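Trarnier House - Minutes of the House Meeting
28 November 2021
Held in the front room, started at half past six-ish, minutes by me again

Present: everybody from upstairs, most of downstairs. Apologies from the attic room (working late, sent a text with opinions, see item 3).

1. Last meeting's minutes
Agreed as written, except that I had put down the wrong price for the hallway bulbs. It should have said 15 dollars, and I've fixed it in the binder. Sorry! I was writing on my knee.

2. Heating
We talked about this for far too long and I'm going to keep it short. The thermostat stays where it is until the bill comes in. Anyone who is cold is allowed to use the blue blankets from the chest, but please fold them after. The downstairs back bedroom asked for it to be noted that the window in there still rattles. Noted.

3. Upstairs bathroom counter
This was the big one. I put it on the agenda myself, so I got to talk first.

My point was that the new vanity is the nicest thing we've bought for this house (it came from Vidus, and with the fitting it used up nearly all of what we'd saved) and I'd love it if we could keep the top of it clear. I went through what I think belongs out by the sink: the white mug for toothbrushes, the toothpaste, and the black ornament with the little white flower at the side, which I know not everyone loves but I do. Hair things, razors, contact lens stuff, the spare soap and the six kinds of face cream all go in the drawers. We have drawers now! Let's use them.

Then we got on to the toothpaste. At the moment it lives lying down in front of the mug, and there were two camps. One camp wants it standing in the mug with the toothbrushes, cap down, so that it takes up no counter at all. The other camp (mine) says it makes the mug top-heavy and you end up fishing for your toothbrush around it. The text from the attic room said, in capitals, that it should lie flat with the cap on and that the cap is the only part anybody should be arguing about. I read this out and there was some cheering.

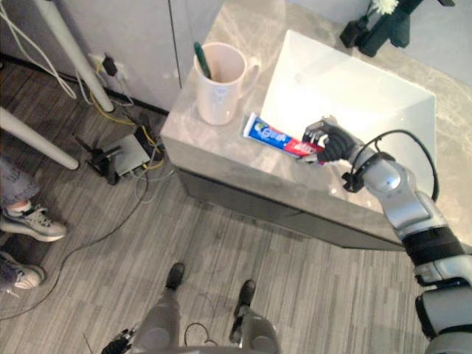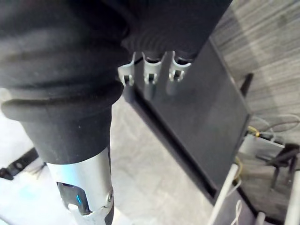
Someone on the couch then asked why we were sharing one tube in the first place, and said that in their last place everyone kept their own in a zip bag and there was never a cross word about caps or squeezing from the middle. This got more support than I expected. Against it: the drawers would fill up again, and we buy the family size from Nông on the corner for less than separate tubes would cost. We did a show of hands and the shared tube stays, but anyone who would like their own is free to keep it in their drawer.

Agreed under this item:
- Toothpaste lies flat by the mug, cap on, squeezed from the crimped end.
- The mug gets rinsed out on cleaning day. It collects a sort of sludge in the bottom and I'm tired of being the one who finds it.
- Wipe the counter after you've used the sink. A dry cloth is fine. Please don't use the gritty cleaner on the marble pattern until we've found out whether it scratches.
- Drawers are one each, and the bottom one is for shared things.

I'm going to make labels for the drawers. There was a request for no glitter on the labels - we'll see.

4. Towels
The rail holds fewer towels than we have people, and this has been the case since April. A suggestion was made that we get hooks for the back of the door. The ones in the Stovoria catalog (page 113, the plain ones) looked good to everybody, so I'll order a strip and we'll split it. Hand towels get changed when they look like they need it, which I realize means different things to different people.

5. Cleaning turns
The list is back on the fridge. Upstairs bathroom takes around 30 minutes if you do it properly, including the floor behind the door. Swaps are fine as long as you cross out your own room and write the other one in. Pencil, please.

6. Anything else
The good scissors are missing from the kitchen. The downstairs front bedroom has a spare bath mat if anyone wants it. The bread knife was found (in the shed, no discussion).

Next meeting is after the new year, same room, and it's the attic room's turn to bring snacks.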